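Hamutix: table edge estimation for two-arm manipulation from a head-mounted view

Data card and usage notes
Last revised July 27, 2025

Summary

Hamutix is a set of short recordings of a pair of robot arms working near household tables, released with the code for Skullus, our method for estimating the front edge of a work surface while the arms are moving in front of it. The edge estimate is used by the reach planner to decide whether a gripper will pass over the tabletop or under it.

The release holds 900 clips, of which 36 are kept aside as the test set. Every clip has head-view colour video and joint positions for both arms. Depth isn't included.

Background

Our earlier planner, Gollness, fitted a plane to the tabletop once at the start of a run and kept it for the rest of the run. If the table was nudged or the base had shifted, the plane was wrong and the planner had no way of knowing. Skullus fits the edge again on each update. It uses the joint positions to mask out the arms, finds straight edge candidates in what is left, and keeps the candidate that best agrees with the previous estimate and with the arm geometry.

Most of the work has gone into the mask. White housings in front of a white tabletop give poor contrast, and a reflected housing looks a lot like a real one.

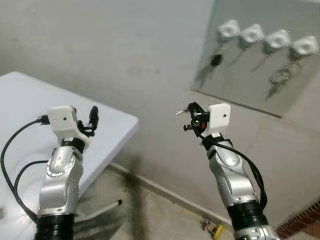

Figure 1. Both arms raised beside a white table, grippers facing each other, with a mirror on the wall at right.

Mirror handling

The joint positions tell us where the real arms are, so any region that looks like an arm but falls outside the projected mask is labelled "reflection". Edge candidates inside those regions are thrown out. The threshold is called mirror_margin in the config file. Raising it removes more false edges but also starts to eat into real ones when the table is close to the mirror.

Cables aren't part of the arm model. A loose cable across a tabletop may be picked up as an edge if it lies fairly straight. The cable filter written by Tiago Leitão catches curved runs and is on by default.

Annotation

Table edges were marked by hand by Rosário Calado and Getachew Fikre. Each of the two annotators marked every test clip separately, and disagreements were settled by Adelino Caldeira. Training clips were marked by one person only. Where an arm hides part of the edge, the line is continued behind the arm and the hidden stretch is flagged.

For tables with a rounded rim, the label follows the outermost line of the rim, and the flat part of the top is stored as a separate polygon. Please don't mix the two when computing errors. The rim matters for under-table reaches, where the gripper has to clear it from below.
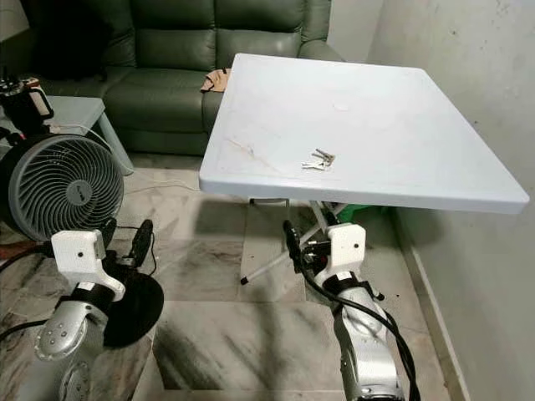

Objects on the tabletop are not labelled. Folding legs are labelled where they can be seen, as "support", because they limit where a gripper can go once it is below the surface. Sofas, side tables and other furniture carry a single "other" label.

Results

Skullus keeps a usable edge through more of the test set than Gollness does, and the gain is largest in clips where the table sits at an angle to the robot. In clips with the table square to the robot the methods are hard to tell apart. The script eval_edges.py prints the per-clip errors.

Reflection filtering helps in clips with mirrors. On polished floors it helps less. Bright streaks in the tile can still be taken for an edge, and tile joints are a problem when they run nearly parallel to the table. We don't have a fix for this yet.

Known problems

In clips recorded before March the left and right joint files are swapped. The loader corrects this, but if you read the files directly you will need to swap them yourself.

The Nechyporuk baseline in the baselines folder expects greyscale input and fails silently on colour.

The mask drifts by up to 2 pixels during fast wrist motion.

Use

The data is meant for research on surface and edge estimation. It hasn't been tested as a safety measure and shouldn't be relied on to keep an arm away from people or furniture.

Maintainer: Rui Salgado. Please report labelling errors through the issue tracker and include the clip name.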